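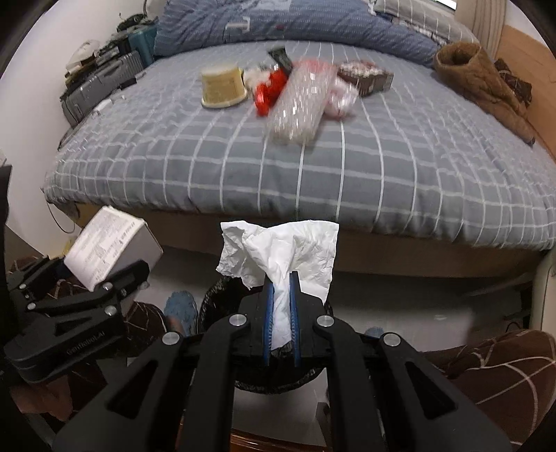 Support > Hand-held grippers > Recording a task

Ticket 34: tissue clips being rejected
Status: waiting on reporter

Hi Rukhsana, and thank you for such a thorough write-up, it saved me a lot of guessing! I went through your tidying-up clips over my tea. The pinch on the tissue looks lovely to me, right between the blue pads over the bin, so please don't change your grip.

What I think Trindance dislikes is the ending. It wants the jaws held open for 2 seconds after you let go, and most of yours stop sooner. Could you redo one short batch with that pause, then upload it under the same task name? If it still gets refused, send me the log and I'll pass it on to Osberg.

Warmly,
Kazue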